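4. Why brown goes missing

I should say up front that I like brown. I own brown shoes, a brown couch and a car the dealer called "sandalwood," so I came to the diaries with a soft spot, and I was a little hurt on its behalf when I started reading. Section 3 covered how the diaries were kept. People in Orkolov carried a small notebook, and whenever the alarm on their phone went off they wrote down the colors around them in whatever words came to mind. We never handed out a list of color terms. We never told anyone how many to write. What I want to do in this section is go through what happened to one color word, because it behaved so differently from the others that Hacer Yurt and I ended up rebuilding half of our coding scheme around it.

4.1 The entries

We pulled 500 entries for close reading. Each one was read by both of us separately, and we talked over the ones where we disagreed (usually with the notebook open between us and a plate of something). An entry could be as short as "red bus" or as long as a page. A few people got really into it! One woman wrote a whole paragraph on the inside of a grapefruit. Another diarist only ever wrote single words, in capitals, with periods after them, so that his week reads like a very calm telegram.

Red, blue, green and yellow came up the way you'd expect from all the earlier work on color naming in English. They turned up attached to things: the green coat, the yellow lid, the blue one on the left. Black and white came up a lot too, though white had a habit of sliding into "blank" or "plain," and I'll come back to that in Section 5.

Brown hardly ever came up attached to a thing. When it did appear it was in a sort of mopping-up role at the end of the entry. "Everything else brownish." "Rest of the room brown I guess." "Wood." That last one gave us fits, by the way. Is "wood" a color word? In a paint store it sort of is. We finally let it in as a stand-in for brown when it was written in a row of other color words ("blue, white, wood") and kept it out when it was plainly the material ("wood stove, gray"). There's a longer note on the borderline ones in the appendix, and readers who enjoy that kind of thing should go enjoy it.

4.2 The kitchen sheets

Since people wrote their entries wherever they happened to be, we couldn't tell from the diaries alone whether brown was being skipped or whether there just wasn't much of it near them. So Hacer came up with the kitchen sheets. After the diary week, each person got one extra page and was asked to sit in their own kitchen and write down the color of every big surface first: floor, counters, table, cabinet doors, walls. Then they went back to the entries they'd written in that same kitchen during the week.

I was skeptical of this. I thought it would feel like homework and we'd get grumpy answers. We got some grumpy answers. But we also got a lot of little notes in the margins, and the margins turned out to be the best part of the whole project for me. "Never noticed my floor." "I've had this table since college and I didn't write it down once." "Do the cabinets count, they're just cabinet colored." I love "cabinet colored." I've started saying it at home, to nobody's delight.

The pattern in those pages is easy to describe. The big brown surface is on the kitchen sheet, and it's missing from the diary. The small bright thing on top of it is in both. A lemon gets in. A dish towel gets in. The table that's holding up the lemon and the dish towel stays out, even when the writer must have been leaning on it with both elbows to write the entry.

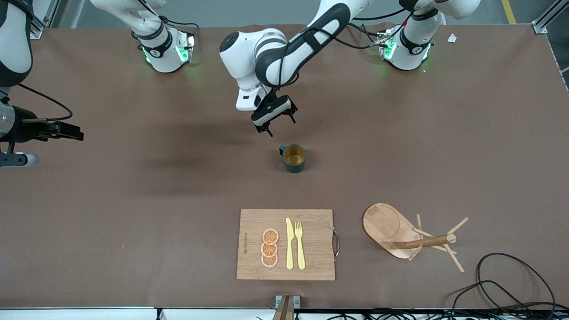 Figure 2. Brown as a surface color and green as a light.

Size seems to do very little for a color's chances of being named. I find this strange every time I say it, because if you asked me cold I'd tell you the biggest patch of color in front of a person ought to be the first one they mention. Brown just doesn't work that way in our pages. Take Figure 2: the tabletop is wide and brown and takes up nearly all the space there is, and the green lights on the white bases along the far side are tiny next to it. Going by the habits in the diaries, green goes in the notebook first, white probably next, and the tabletop gets "wood" or nothing at all. We have page after page like that from kitchens, with the tiny green clock on the stove or the little red dot on the coffee maker written down with real care.

4.3 Is it the word or the color?

Here I have to admit we argued. Hacer thinks it's mostly about the word. Brown is a bit of an unloved word in English. People use it for bananas past their best, for dead lawns, for water you shouldn't drink. If somebody is trying to write a nice diary entry (and they were, you can tell, even though we told them not to bother), they'll reach for a nicer word or leave the thing out. She points to the way people wrote "tan," "honey," "caramel" and "chestnut" when they were being fancy. Those words mostly showed up for hair, dogs and bread, things the writer was fond of.

I lean toward the color itself, or really toward how we see it. Brown is a funny color. It's what a dim orange looks like when there's something brighter around it. If you look at a brown patch through a cardboard tube, with everything around it blacked out, it can drift over toward orange. There's no such thing as a brown flashlight. So brown always needs company to be brown, and my hunch is that we treat it the way we treat the paper behind the print. It's the stuff we're seeing the other colors against.

Neither of us could win this one with the diaries we have. A diary can show that a word is missing, and it's pretty much silent on why. What I can say is that the two explanations should come apart in other languages, where the word for brown has a different history or is borrowed from coffee or cinnamon, and where it may not carry all that dead-lawn baggage. Hacer has been keeping notes on this from phone calls with her aunts, which isn't data, but it sure is fun to listen to.

4.4 Paint names

We had one more place to look. Flustley, the paint store on the corner near our office, let us borrow two old fan decks that were headed for the trash, the Kozan deck and the Vidine deck. Both are full of browns. I mean really full. Somebody out there is buying a lot of brown paint, or at least somebody is hoping they will.

What struck me is how few of the brown chips have the word brown in their name. The blues are happy to be called blue. You get this blue and that blue, harbor blue, old blue. The browns are called after food, leather, animals, dirt roads and types of weather. In the Vidine deck there's a chip named "Porch at Four," which is a time of day, and a pretty good one, but you'd never find it if you were looking for brown. We asked the woman at the counter how customers ask for those colors and she told us they bring in a piece of something. A drawer front, a belt, a chunk of bark. For blue they just say blue.

I think that's the same thing we see in the diaries, only from the other side. People can tell browns apart just fine. They care quite a lot which one goes on the door. They'd simply rather hold up the belt than say the word.

4.5 What we changed in the coding

Because of all this we stopped treating a missing brown as if it meant there wasn't any. In the first round, an entry from a kitchen with no brown in it got a zero for brown, and that zero went into the totals along with everything else. In the second round we marked those entries "not said" and left them out of the totals unless the kitchen sheet backed them up. It cost us entries, and I grumbled about that, but the first-round table was telling a story about kitchens in Orkolov that anyone who has been in one would laugh at.

We also went back over the other quiet colors, gray and beige mostly, with the same rule. Gray moved a little. Beige moved a lot, and then moved back when we realized that 4 of our diarists were using "beige" for anything they found boring, including, in one case, a radio show. Those pages are marked in the shared file with a star.

One thing we didn't do, and probably should have, is ask people to write entries after dark with the lamps on. Most of the entries came from daytime alarms, and brown under a warm bulb is a different animal. My own table looks almost red at 9 p.m. The March group had a few late entries because of a mix-up with the alarms, and in those the tables and floors do get mentioned a bit more, sometimes even lovingly ("floor like tea"). There are too few of them to lean on, so they stay out of the totals and go in the appendix next to the wood notes.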